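Clause Nine

The Noscombe cell ran under the Prendergast rules, fourth revision, dated July 2018. Clause 9 stated that soft goods on a stand were to be gripped by the goods and never by the stand. The inspector had come from Bolia to see whether anyone had read it.

She set her case on the floor, asked for the log, and requested one cycle at reduced speed. The operator entered 200 on the panel and stepped behind the line. 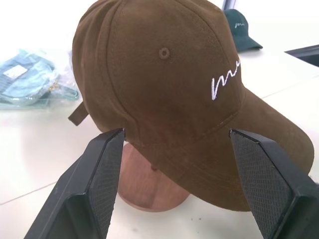
"Stop it there," she said.

The operator pressed hold. She checked the distance between the fingertips and wrote it down.

"Your opening is set for the stand."

"It's set for both," the operator said. "Vustaleo shipped it that way."

"Clause 9 doesn't have a both."

He looked through the binder. The supplier's sheet gave a force limit for fabric and a second, higher limit for wood -- 400 against 600 -- and the cell had been using the second one since January. The log had a signature beside it. The signature was his.

"The crowns came out fine," he said.

"I have no box for that."

She wrote a nonconformance, minor, and turned the form around for him to initial. He did so, entered the lower limit, and released the hold. She stayed for the rest of the cycle, although the rules did not require it.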